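Flellden Table Notes
Gallery: Cloth, Fork, Repeat

Posted 14 October 2022
Filed under: Linen, Cutlery, Small Grievances

Most of this year's table setting has been an argument between me and a square of fabric. The fabric is ahead. I started in May with one packet of Weltamier napkins and the belief that folding was something any adult could do while listening to the radio. I've since learned that I can do one or the other.

What follows is the gallery, in no order that would satisfy a librarian. Click through for the larger versions, which are the same but with more lint.

The open square
Straight from the dryer and already not a square. Weltamier calls these "true cut", and I've stopped asking true to what. One side is always a whisker longer, and it moves around depending on which corner I accuse.

The iron
My grandmother's, and heavier than the cat. It has a wool setting, a linen setting and one marked only with a dot. I use the dot. Steam comes out when it feels like it, generally onto my wrist.

The book fold
In half, then in half again, open edge to the left. Respectable and a bit dull, like a good accountant. You can do a whole stack of these before the kettle boils, and I'd recommend stopping there if you have any sense.

The triangle
Corner to corner, press the crease with the side of your hand, leave it alone. It's my favourite fold and the one visitors assume I gave up on halfway. I like the long edge along the top and the point coming down towards whoever's eating. It gives the cutlery somewhere to lie that isn't bare table, and it doesn't pretend to be a bird.

The bird
A swan, according to the booklet. A guest said "oh, a boat" and I thanked her.

The bishop's hat
Stood up beautifully until the soup arrived. I've a soft spot for it all the same. There's something to be said for a napkin that waits for an audience before falling over.

The pocket
Looks terribly clever in a restaurant, with the cutlery tucked into the front. At home it means unrolling your dinner service like a set of spanners. Kids love it. So does the man next door, who used his as a glove.

Colours, a short history
White was the plan. White lasted until the first beetroot. After that came a mustard yellow that made every plate look slightly unwell, and then the greys, which forgive gravy, red wine and most of what happens at Christmas. My sister says they look like a school uniform. My sister has paper towels on a stick, so I take that in the spirit it was offered.

Stitching
I'm fussier about the hem than I ever expected to be about anything. A line of thread close to the edge keeps the corner crisp and shows up every wobble in your fold, like ruled lines in an exercise book. The cheap ones from Ratano had no visible hem at all and went home as cleaning rags.

The cutlery drawer
A disgrace. It holds 8 of most things and 3 of the little cake forks, which have been leaving home one at a time for years. I suspect the compost.

Pumphrey steel
The good set, bought second-hand in a box that smelled of pipe tobacco. Plain all the way down and very serious about it. They want a polish before every outing and show a thumbprint from across the room.

Coloured handles
I resisted these for ages. They struck me as picnic gear, the sort of thing that lives in a hamper with a corkscrew and half a tealight. Then I borrowed a few for a lunch outside and didn't give them back with any great speed. A soft colour on the handle does something for a dark cloth that the Pumphrey steel never managed, and you can find them again in the grass.

Straight or slanted
The etiquette books want the fork parallel to everything and a thumb joint from the table's edge. My thumb joint and I have discussed it. On a square fold, fine, keep it straight. On a triangle, a straight fork looks like it's waiting for a bus.
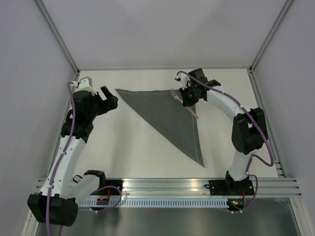

I've gone over to the diagonal for good, tines up and away, handle down to the right where a hand might plausibly want it. Set it down once and walk off. Every nudge after the first makes it worse, and by the fifth nudge you've rumpled the cloth as well and have to go back and start with the crease.

The long table
Extended for a birthday, using both leaves and a door. The join is under the third runner. Everyone who sat there put their glass on it within a minute, as though there'd been a sign.

Side plates
Bread goes on the left, a rule I know by heart and break at every meal. I once ate a stranger's roll at a wedding and have been waiting for the letter.

Candles
Unscented, please. There was a vanilla incident with a fish pie and we've all moved on except me.

After lunch
Crumbs, a cork, one napkin tied in a knot by a person old enough to drive. The greys went in the wash at forty and came out fine. The mustard one got in with them somehow and came out fine too, sadly.

Notes for the keen
The Weltamier packets turn up at the Flellden market on the stall past the honey. Bring cash, and check the corners before you pay. The stallholder will tell you they're all perfect. Fold one in front of him and watch him go quiet.

If you print the gallery, the grey ones come out nearly black on most home machines, so lighten them first. The bird prints well enough, but I'd ask you not to.

Next time: tablecloths, and whether anybody has ever centred one on the first go. I've got the tape measure out already.

Back to all galleries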